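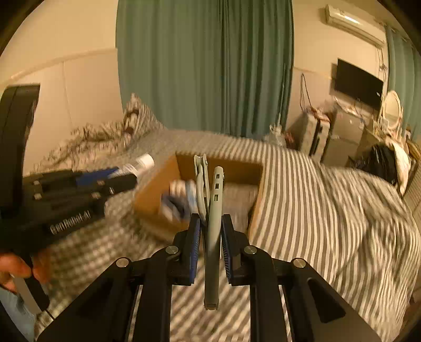
A gray plastic handle between two blue ribbed pads.

Ruairí Phelan has the hood up on a Mendia when I get to his shop, and he doesn't come out from under it for a good five minutes. I've known him only by phone up to now. I called him last winter when my own car started making a noise like a spoon in a garbage disposal, and he talked me through crawling under it to find the loose splash shield, and didn't charge me a cent. So when I decided to write something on what happens to electric cars once they get old and cheap, he was the first person I thought of.

"Sorry, coolant valve," he says when he finally straightens up. "They stick. You can hear it if you put your ear right there." I put my ear right there. I hear nothing, but I nod.

The shop is on the Wosmont side of Fludside, behind the tire place. It has four bays and a coffee maker that I would describe as brave. Phelan fixes used electric cars and hybrids, mostly ones that are well past warranty and that the dealer would rather not see again. He's been at it on his own for a while now. Before that he worked at Christodoulou, the big transmission shop out by the highway, and he says the transmission guys still call him whenever something with an orange cable rolls in.

"They're great mechanics, way better than me with anything that has gears in it," he says. "They just don't want to get zapped. Which, fair enough! I don't want to get zapped either. I have the gloves and I have the procedure and I do the procedure every time, even when I'm late for dinner."

I wanted to start with batteries, like everybody does. He made a face.

"Everybody thinks it's the battery. A guy drives in, the car won't charge, he's already been online, he's already decided he needs a whole pack and he's selling the car for parts. And then it's the charge port. The little lock pin in the port is bent, or the door switch is broken and the car thinks it's still driving around. I've had cars come in here on a flatbed and leave an hour later under their own power."

How often is it really the pack?

"Less than you'd think, more than I'd like. And when it is the pack, a lot of times it's one module, or it's a sensor wire, or water got in somewhere. A whole dead pack, top to bottom, I don't see many of those. What I see plenty of is a tired one. The car used to go all the way to your sister's and now it goes most of the way to your sister's."

I asked him what he tells people with a tired one, and he wiped his hands for a while before he answered.

"I ask where they drive. If the answer is work and the grocery store, I tell them to keep it. You've got a car that's paid off and you plug it in at night. Who cares if it lost some range? If they drive for a living, different conversation."

He had a job on the board from the week before I came, a Mendia hatchback, first generation, and he walked me through the bill because I asked to see what a real one looks like (the owner said it was fine, as long as I left her name off). It came to $2,971. That was for two modules out of a wrecked car, the labor to drop the pack, new seals, coolant, and a whole lot of balancing, where the replacement cells get brought to the same voltage as the old ones before anybody bolts them together. The quote she'd gotten elsewhere was for a complete pack and it was more than the car was worth.

"The balancing is the boring part and it's the part that people skip," he says. "You can see it when they skip it. The car runs great for a month, then it's back with the same light on. Some of these I'm fixing after somebody else already fixed them."

I'd never thought much about where the used modules come from. Salvage yards, mostly, Phelan says, and he is picky to the point of being a pain about it. He wants to know how the car was hit and how long it sat. He'll drive out to a yard with a laptop and a meter before he'll pay for anything, and he's walked away from more packs than he's bought.

"If it was in a flood, I don't want it for free. If they can't tell me whether it was in a flood, it was in a flood."

He stores what he does buy in a block shed out back, on steel racks, with a lot of space between things. The fire department came out to look at it when he set it up. He had been dreading that visit, he says, and then it went fine, and they asked if they could bring some of the newer people by to look at how a pack comes apart. He's done that a couple of times now. He seemed shyly proud of it, though when I said so he changed the subject to brakes.

So, brakes. I did not expect to spend twenty minutes on brakes! But this was what he got most worked up over the whole morning. Electric cars slow down mostly with the motor, so the actual brakes hardly get used, and around here with the road salt that means they rust in place.

"People brag to me that they're on their original pads. I say, sure, and your calipers are seized. I pull the wheel and the slide pins are just welded in there with rust. You have to get them out once a year, clean them, grease them. It takes no time. And once in a while, find an empty road and do a few real stops, with the pedal, in neutral if the car will let you. Scrub the rotors off."

I asked if people do it.

"No," he says, and laughs. "They come in and buy calipers."

A customer dropped in while we were talking, an older man with a plug-in hybrid and a folder of receipts. He wanted to know if he should get rid of it before the battery went. Phelan didn't look at the folder. He asked to see the dash, sat in the driver's seat with his feet still outside, and flipped through the screens. Then he told the man to rotate the tires and come back in September. The man looked a little let down, I thought, like he'd been hoping for a bigger problem.

"That's half the job," Phelan told me after. "They've been reading things."

I asked him what he'd say to somebody shopping for a cheap used electric right now, which was a slightly selfish question, as I'm that somebody. My kid gets a license next year. He had a list ready and I've cleaned it up a little here. Get a battery health reading off the car itself with a plug-in reader, and do it with the battery low as well as full, as a weak cell hides better at the top. Charge it on a fast charger before you hand over money, even if the seller says you'll never use one. Run the heater, all the way up, for ten minutes. Look at the bottom of the car with a flashlight, and look for scrapes on the pack cover. Ask for the charging cable, the one that came with it, and look at the pins.

"And buy the nicer seats," he says. "You're going to be sitting in it at chargers."

Does he put anything in writing on his own work? He does. He warranties modules for a year, and he asks everyone to come back after 1,000 miles so he can pull the numbers again. There's no charge for that visit. He keeps all of it in a spreadsheet, every cell voltage before and after, and he has 1,673 readings in there so far. He turned the monitor around to show me. I can't say I understood it, but there was a stretch in the middle where the numbers got noticeably more even, and he tapped that part with a pen.

"Right there is where I bought the better balancer," he says. "Before that I was using a thing I built. I don't want to talk about the thing I built."

He doesn't think he'll stay small, but he's nervous about hiring. The people who know cars are scared of the voltage and the people who know the voltage have never freed a stuck bolt. He had one apprentice who was good at both and she went off to work on buses, for better money, and he doesn't blame her. He's talking with the community college about taking a student two mornings a week. He'd teach the safety stuff first, he says, and then he'd make them do slide pins for a month.

I asked whether the car makers help him at all. He thought about it longer than I expected.

"Some of the manuals you can get, if you pay by the day. So I save up my questions and I pay for one day and I read like a maniac. Parts are harder. There's a bracket on the Mendia, a dumb little bracket, it holds the coolant line off the pack, and you can't buy it. You can only buy it with the pack. So I bend my own out of strap steel, and honest to God it's a better bracket."

He went and got one to show me. It was a better bracket than I could have made, anyway. I still have it - he told me to keep it, and it's been on my desk holding down the electric bill while I type this up.

By then it was getting close to noon and the phone had rung through to voicemail three times. He walked me out past the Mendia, stopped, and leaned back in under the hood. "There, hear it?" he says. I put my ear down again, and this time I did, a kind of faint clicking, over on the left.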